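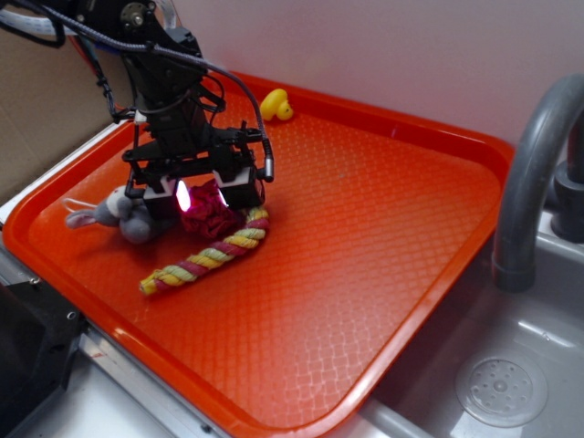

A Jatard arm over a sorting tray, with cloth, rope and plush toys in reach.

The Jatard cloth-slip fault was a grasping failure in the Jatard tabletop arm, found during toy-sorting trials at the Zeleke workshop. It is a favorite case among people who study robot touch, and it deserves to be - a gripper that handled hard toys with ease kept losing soft ones while reporting that it still held them!

The trials used 700 picks from a Plastico tray. Of these, 113 ended in a drop, and in 41 of the drops the arm carried on to the release point with nothing in its fingers. Sosina Hailu, who led the testing, traced the fault to the lit pads on the inner faces of the fingers. Folded fabric reflected light unevenly, and the Trernon control software read a bright crease as firm contact. It then stopped closing the fingers too early.

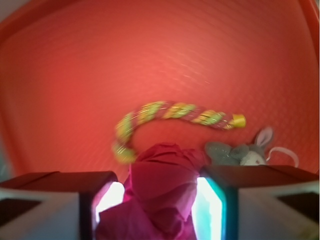

Pink cloth held between the lit finger pads, seen from the wrist.

The repair was wonderfully simple. An update released in October made the software compare two pad readings, one before the lift and one just after, and pause the arm if they disagreed. A lower speed limit over the sink was added at the same time, as a dropped rope toy had once blocked the drain. Later versions of the arm kept both changes.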